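Bring back the boring towel

When I moved out of home I was given four bath towels. I still have three. The fourth went to the dog. In the years between, I have bought a good many newer ones, and most of those are gone.

I don't think this is nostalgia. I kept the receipts for a while, and between one October and the next our household spent 144 dollars on towels for two adults. One set, sold under the Skestasia name, was bald in patches after 31 washes. I know the number because I had started marking them off inside the laundry cupboard door.

The trouble is that the label tells you very little. It has to say what the fibre is and how to wash it. It doesn't have to say how heavy the cloth is or how well the loops are held in. Some sellers print a weight in grams per square metre, but plenty don't, and a thin towel can be fluffed up with softener so that it feels like a good one in the shop. The softness rinses out in the first few washes.
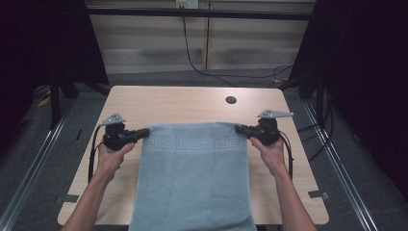
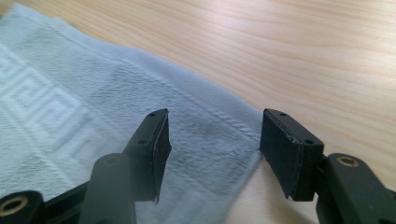 Weight isn't everything either. A towel of 400 grams per square metre with a tight weave will outlast a heavier one made badly, and it dries on the line in an afternoon, even in winter. Hamdan, the homewares shop on our main street, used to stock a plain one like that for 19 dollars. It came in white and grey. When the shop closed, the nearest replacement was at Serkeck, in eleven colours, with no weight on the tag.

I would like two things. The first is a weight on every label, in the same spot as the fibre content. The second is a stated number of washes the maker is prepared to stand behind. Tyres and paint are sold with figures of that sort and the shops have managed.

Until then, hold the towel up to the light before you pay for it. If you can see the ceiling through it, put it back on the shelf.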